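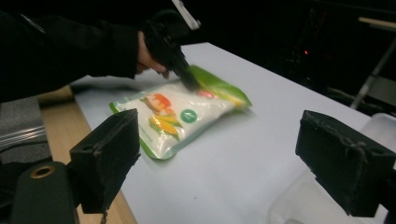
Hand-held gripper against a bag of corn starch, soft-pack bench.

25/08/2021
By Colleen Dhillon

Soft-pack slip fault: your questions

What went wrong?
During the bag-into-bin task, the Jirnerley policy started letting go of bags early. The gripper would close, lift, travel toward the bin and then open while it was still over the table. We logged 13 early releases before Brayden Hiebert stopped the run. Rigid boxes were fine. It only hit soft bags with powder in them, and I have to say it's one of the most interesting faults we've had since March!

Did anything get damaged?
One bag split at the seam and put starch all over the bench and into the arm's wrist joint. The joint has been stripped and cleaned. No one was hurt, though Brayden was closer to the arm than our own rules allow, and that part is being treated as a safety matter in its own right (more on that further down).

Why powder bags?
Powder moves. Pick up a half-settled bag by the top and the contents slide to the bottom, the plastic between the fingers goes slack, and the measured finger width drops. Our slip detector, Rosau, read that drop as "the bag has gone" and told the gripper to open for a fresh try. So the safety net was causing the drops – Gaétan Lachance spotted it in the finger-width plots after lunch and I think the whole hallway heard him.

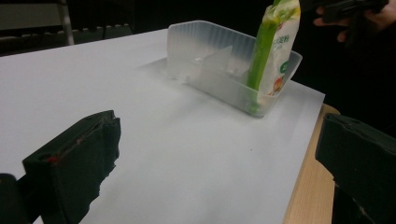 Can you fix it by turning Rosau off?
We could, and Manon Poirier did for nine test lifts, just to be sure of the cause. There were no early releases in any of them. But Rosau is also what stops the arm from carrying on with nothing in its grip, so it's staying. Version 2 waits for a second signal from the wrist load before it will call a slip. If the weight is still there, the fingers stay closed.

Why are you recording more demonstrations by hand?
The old set has 588 of them, and almost all use boxes or bags that were grabbed flat across the middle. Hardly any show a bag held by its top edge and lowered upright into a bin, so the policy had very little to go on once the contents shifted. The new recordings use starch bags and clear bins, with plenty of awkward angles. We want the wobbly ones too, so please don't throw out a take for being ugly. 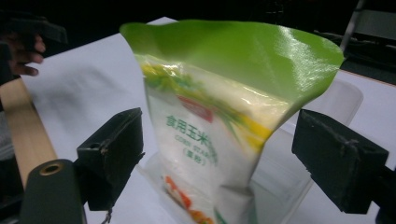
Does foam wear have anything to do with it?
Possibly a little. Diane Paquette is swapping finger pads between sets of lifts to find out, and she'd love to hear from anyone who kept their old ones. Scuffed foam seems to hold plastic film differently from new foam, but we don't have enough lifts to put a number on it yet.

What about the safety matter?
Brayden reached in to save a falling bag while the arm was live. It's a very natural thing to do, and I've done it myself. The rule is now printed on the bench: let it fall, hit stop, wait for the light, then go in. The stop button has moved to the operator's side of the table as well.

Can my team use the arm in the meantime?
Yes, for boxes and rigid trays. Soft packs are off limits on the powered arm until Rosau version 2 has been signed off. Hand-held recording can carry on as usual.

I think I've seen the same fault on our Stekiser cell. Who do I tell?
Gaétan, please! Send him the finger-width log and the wrist load log from the same run. The logs need to start before the lift, or he can't line them up.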